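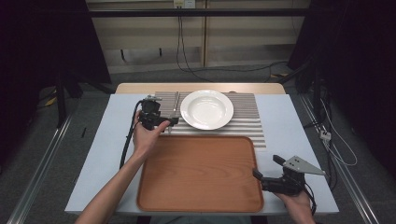
Round white plate on a striped placemat, wooden tray in front.

Table Setting at Harkwood: Frequently Asked Questions

Do I need a placemat at all?
Probably less than the shops would like you to think. A plate sits fine on a bare table. We use a striped one for everyday meals and it hides crumbs fairly well. I doubt it does much more.

Which side does the fork go on?
Left of the plate. Knife and spoon go on the right. Anyone who tells you dinner is ruined otherwise has too much time.

Is a wide-rimmed plate worth buying?
The rim looks nice and gives you somewhere to put a bone. It also takes up room in the cupboard. Measure your shelves first.

Should the tray stay on the table?
Only if the table is big enough. Ours has rounded corners and a raised rim, and it still fills most of the front half. Once the table is set, I'd move it to the counter.

Will a "heat-safe" placemat protect the tabletop?
I wouldn't bet a table on it. Use a trivet under hot pans.

Can I order the 12-piece set from Kivness through you?
No. We stopped in April. It cost $148 and 2 of the pieces were napkin rings.

Who answers these?
Siv Holmgren. Page last checked 26 January 2026.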